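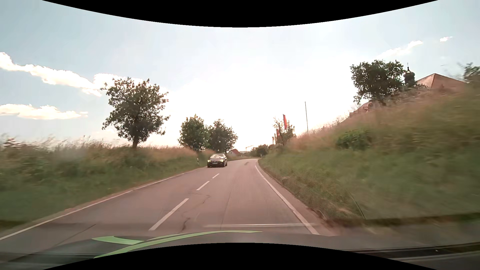 Varkusstead Roadside Vegetation Survey -- data card

This dataset holds plant records from verges in the Varkusstead district, collected on foot between the Tedell turnoff and the old Farkum dairy. It replaces the two spreadsheets that were passed around by email last year. If you still have a copy of either one, please delete it and use this version.

Contents

records.csv -- one row per species per plot
plots.csv -- one row per plot, with soil class, slope and mowing history
species.csv -- accepted names, common names and weed status
notes.txt -- field notes, typed up as written

There are 627 rows in records.csv. Plots are 20 metres long and run parallel to the road, starting at the outer edge of the shoulder and stopping at the fence line. Where there was no fence we stopped at the drain.

How it was collected

Mehwish Rana and Tariq Rajput did the plots on the Tedell side. Shazia Magsi did the Farkum side and all of the grasses that the other two couldn't name. Cover was estimated by eye in the usual classes. Anything under one per cent is entered as "t" for trace, so the cover column will import as text unless you tell your software otherwise.

Plots were placed every 300 metres. Three were shifted to avoid driveways and have "moved" in the status column. Their coordinates are the final ones.

Mowing history came from the grader and slasher sheets kept at the depot. The sheets are patchy before November, and a blank in that column means unknown. It does not mean unmown.

Known problems

Phalaris and cocksfoot were mixed up in the first few Farkum plots. Shazia went back and fixed the ones she could find again, and the rest are flagged "grass_check".

Soil colour was recorded under different light by different people. Treat it as a rough guide.

The Rizvi property frontage was sprayed during the survey. Plots there were done afterwards and the dead material was counted as cover, which inflates the figures for fleabane in particular. We have left them in, but you may want to drop them for any comparison between sites.

Two plots near the culvert have no slope value. The clinometer was in the other ute.

Columns that cause trouble

plot_id is text and has leading zeroes. Excel will strip them.

weed_status follows the district list, with values of declared, environmental, or none. Pasture species are "none" even where they have clearly jumped the fence.

observer uses initials. Tariq is TJR, to save confusion with an earlier observer.

Using the data

You are welcome to use it for anything non-commercial. Please cite it as the Varkusstead Roadside Vegetation Survey and say which version you used. Locations for the two native orchid records are left out of the public file -- ask Nawal Bouazza if you need them for management work.

Corrections go to Nawal as well. Include the plot_id and the species code, otherwise she has to go hunting.

Last updated Wed 5 October.

Related items

Farkum drain and culvert register
Varkusstead declared weeds list
Tedell seed collection log
Field sheet template (90 plots)
Species code lookup, Z. Orakzai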